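About Danent

Danent is a nonprofit that works with people who have been cheated, threatened or trapped at work. Most of the people who come to us were promised one job and given another, or were paid for the first month and never again. A smaller number were held in debt to a recruiter. We help them get their wages and their documents back, and we help them find somewhere safe to stay while that happens.

We do not run raids and we do not investigate crimes. If someone is in danger right now, call 911 first and call us afterward.

How we started

Perla Camacho opened the first Danent office in two rooms above a tax preparer. She had spent years as an interpreter in wage claim hearings and kept seeing workers lose because they had no paperwork. They had done the hours. They had no pay stubs, no copy of a contract, and in many cases no idea of the legal name of the company they worked for. The first thing Danent did was hand out pocket notebooks and show people how to write down their start time, their end time and the license plate of the van that picked them up.

The notebooks are still the cheapest thing we do. Last year we gave away 500 of them.

What we do

Our casework team takes calls, meets people in person and stays with a case until it closes. Some cases close in a week, when an employer gets a letter and decides to pay. Others take years. A caseworker's day is mostly phone calls, forms and waiting rooms - the labor office, the consulate, the clinic, the bank.

We also run a legal desk with 2 staff attorneys. They handle wage claims and visa applications for trafficking survivors, and they refer criminal matters to the authorities only when the client agrees. There are a few situations involving children where the law requires us to report, and we explain those at the first meeting.

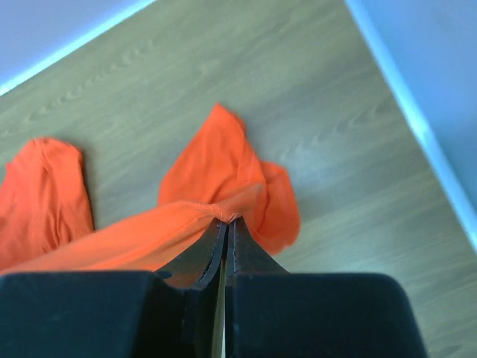
Housing is the part of our work that people ask about most and that we say the least about. We have beds at Masia, a shared house for adults leaving forced labor, and we do not publish the address. Residents can stay up to 27 weeks. They have their own room keys, they can work, and they can leave whenever they want. Families are placed in separate apartments through a partner agency.

The Flulel line

Flulel is our phone and text line. It is open from 7 a.m. to 11 p.m. Callers do not have to give a name, and we do not ask about immigration status on the first call. We keep a callback number only if the caller says it is safe to use. If you text us and then need to delete the conversation, do that. We will pick up again from wherever you want to start.

Many callers are not workers themselves. We hear from neighbors, nurses, landlords and co-workers who have noticed something and are not sure what it means. Please call even if you are not sure. Do not confront the employer and do not try to remove anyone from a work site on your own. It can make things worse for the person you want to help, especially if family members back home are being threatened over a debt.

Training

We train clinic staff, labor inspectors, hotel managers and church groups. A standard session takes half a day and covers recruitment fees, confiscated documents, debt, housing controlled by the employer, and how to ask questions without putting someone at risk. We do not use survivor stories in training unless the person has agreed to it in writing, and they can withdraw that agreement at any time.

The Đinh program is a longer course for former clients who want to become peer advocates. It is paid. So far 19 people have finished it, and several of them now answer calls on the Flulel line.

Who we are

Perla Camacho is still our executive director. Caseworkers, attorneys and housing staff report to her, and she reports to a board that includes former clients. Board members are not paid, apart from travel costs and child care on meeting nights.

How we are funded

Our money comes from foundation grants, individual donations and training fees. We do not charge clients for anything, and we do not take a share of recovered wages. We do not accept donations from a company while we have an open case involving it or one of its labor contractors. Our annual report comes out in December, and you can ask the office for a printed copy.

Contact

For help, call or text the Flulel line. For training requests, press questions and donations, write to the main office. We cannot accept drop-in visits, and we cannot confirm to anyone - including relatives - whether a person is a client of ours. If you want us to pass on a message, we will take it down and leave the decision to them.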